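Teren Open Day recordings: README

Hi! If you got this folder from me on a drive or through a link, please read this before you open anything. I'm the one who ran the demo table at our open day in Groldale on Friday, June 25, 2021, and I also put the recordings together afterward, so any mistakes in here are mine (Baoshan Zheng checked the file names and found plenty, thank you Baoshan).

What you're getting: 282 short recordings of the arm moving objects in and out of kitchen containers. Each one has the wrist camera video, the joint positions and a one-line text note. The notes were typed by whoever was standing next to me at the time, so the spelling is all over the place. I left it that way.

How the day went: doors opened after lunch and we had far more people than chairs. Visitors picked an object and a container, and I drove the arm, or they did if they were brave. The kids were much better at it than the grown-ups! Theophilus Sarpong gave the talk next door, and every time he finished one, a fresh crowd came in and wanted the same thing the last crowd had wanted, which explains why some objects show up over and over.

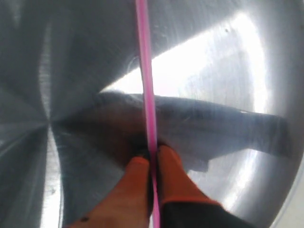 Folder names are made from the object and the container, so bowl tries start with bowl_ and tray tries start with tray_. I wish I'd planned the lighting half as well as the naming. The steel bowl throws a big white glare right behind the gray fish, while the underside where the orange fingers pinch it is in shadow, and a depth estimator I tried on clips like that gave me pure nonsense. If you're training on color only you'll probably be fine. If you need shape, start with the tray clips and come back to the bowl later.

Splits: 100 recordings are marked as test in splits.csv. I drew them at random from the whole afternoon, so the same visitor may be driving in both train and test. Anyone who wants a cleaner split can use the session column, which goes from 1 to 5. Session 3 is the shaky one. The arm controller (a Yeo, the older model) needed a restart in the middle of it, and the time stamps jump by 20 seconds there. I didn't patch them.

Things I'd do differently: a matte bowl, for sure. Also a second keyboard for the notes, and a sign telling people which way the joystick goes, because I said it out loud all day and lost my voice.

Sound was removed from every clip before sharing. Visitors signed the Bomar form at the door and their names aren't stored anywhere in here. Please don't repost the whole set; send people to me and I'll give them the current version.

Known problems are listed in issues.txt. If you find a new one, add it at the bottom with your initials and mail me the file.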